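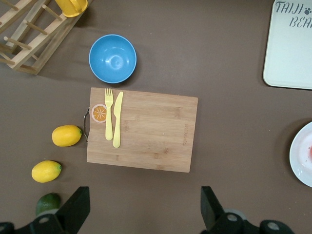 竹砧板用久了有一点味道，表面也发毛，应该怎么保养？

先用粗盐和半个柠檬擦一遍，冲干净，竖着放在通风的地方晾到完全干，然后涂一层食品级的矿物油，放一晚上，第二天用干布擦掉多余的油。发毛的地方可以用细砂纸顺着纹路轻轻磨，磨完再上油。

补充一下我的情况，方便大家回答。我搬来 Kimthorpe 不到一年，这里冬天开暖气，屋子里很干，夏天又潮。砧板是搬家以前买的，每天都用，主要切蔬菜和水果，有时候也切蒜。蒜的味道最难去掉，早上切苹果都有蒜味。我以前没有上过油，只是用洗洁精洗，洗完平放在水槽旁边。最近摸上去有一点粗糙，像小毛刺，还没有裂开。我在网上看了很多说法，有人说用橄榄油，有人说用开水烫，还有人说直接换新的。我不太想换，所以想问有经验的人。中文不是我的母语，如果哪里写得不清楚，请告诉我，我再改。

发表于 2022年4月24日

栏目：厨房与家务
标签：竹砧板 保养 去味 上油

慢火炖汤
已被提问者采纳

上面那个简短的办法基本是对的，我把细节写得多一点。我也不是中文母语者，请多包涵。

第一，关于平放。竹子做的砧板平放着晾，下面那一面一直干不了，时间长了容易发霉，也容易翘。我自己的第一块就是这样坏掉的，两头翘起来，切菜的时候会晃。后来我改成竖着放，两面都能吹到风，就没有再出现这个问题。如果没有架子，靠在墙边也可以，但是下面要垫一个东西，不要让边直接站在水里。

第二，关于蒜味。粗盐加柠檬对新的味道很有用，对很久的味道要多做几次。做法是把盐撒在板面上，用柠檬的切面来回擦，擦完放五分钟，再用凉水冲。不要用很热的水，我试过一次，蒜味反而更重了。如果还是有味道，可以用小苏打加一点水，调成糊，涂上去放一会儿再洗。小苏打和柠檬最好分开用，放在一起会起泡，看起来很厉害，但是酸和碱互相中和，效果就少了。

另外我建议切蒜和切水果分两面。在其中一面的角上用刀轻轻划一个小记号，就不会弄错。这个办法不花钱。

第三，关于油。不要用橄榄油、花生油这一类做菜的油。它们会慢慢变质，几个星期以后有一种哈喇味，这个味道比蒜味更难去掉。用食品级矿物油就好，药店或者厨具店都有。我现在用的是 Arnico 的砧板油，85 块钱一瓶，用了一年多还剩一些。也有人喜欢加蜂蜡的那种膏，表面会更滑，不过要多擦几遍，比较累。

上油以前，板子必须完全干。我一般洗完以后等一整天再涂。油倒一点在布上，顺着纹路擦，正面、反面、四个边都要涂到，边上吸油最多。第一次上油，可以连续涂三个晚上，以后每个月涂一次就够了。你那里冬天开暖气，可以再勤一点。怎么判断要不要上油：滴几滴水在上面，如果水很快渗进去，颜色变深，就是该涂了。

第四，关于毛刺。用240号左右的砂纸先磨，再用400号的磨一遍，都要顺着纹路。磨完用湿布擦一次，干了以后可能又会有一点毛，再轻轻磨一次，然后上油。磨的时候请戴口罩，竹粉很细，我第一次没有戴，打了一个晚上喷嚏。

柠檬水不够酸

我的看法有一点不同。我用竹砧板七年，从来没有上过油，也没有裂。洗完马上用布擦干，竖起来，就这样。我觉得擦干比上油重要得多，很多人上了油，但是每天把板子泡在水槽里，这样上多少油都没有用。

洗碗机绝对不可以。我家人有一次把砧板放进洗碗机，拿出来的时候中间已经开胶了，一条很长的缝，只好扔掉。那一块是在 Zaltov 买的，不便宜，我到现在还觉得可惜。

还有，生肉请用另外一块。我切肉用塑料的，可以用开水烫，也可以用消毒液。

路过的小土豆

直接买新的吧，超市打折的时候 40 块钱就有了，砂纸和油加起来也差不多这个价钱。

不过如果你喜欢现在这块，当我没有说。我妈妈用茶叶水擦，她说可以去味，我没有试过，不知道是不是真的。

提问者的回复

谢谢各位，写得这么详细。我按照第一位朋友的方法，先用盐和柠檬擦了两次，蒜味小了很多，靠近了闻还有一点。今天开始竖着放了。矿物油我在附近的药店没有找到，店员给我看的是婴儿油，里面有香精，我没有敢买。后来在 Kodikara 的网店订了一瓶，写着食品级，要 76 块，五月初才能送到。

想再问一个小问题：等油的这段时间，可以先磨砂纸吗，还是要等油到了一起做？

慢火炖汤 回复

等一等比较好。磨过的表面没有油保护，吸水更快，也更容易染上颜色，特别是切胡萝卜或者红菜头的时候。如果毛刺很扎手，只磨那一小块，这几天先用另一面切菜。油到了以后看一下瓶子上的说明，有的牌子要求放置的时间长一些。

提问者的回复

明白了，那我等油到了再磨，先用反面。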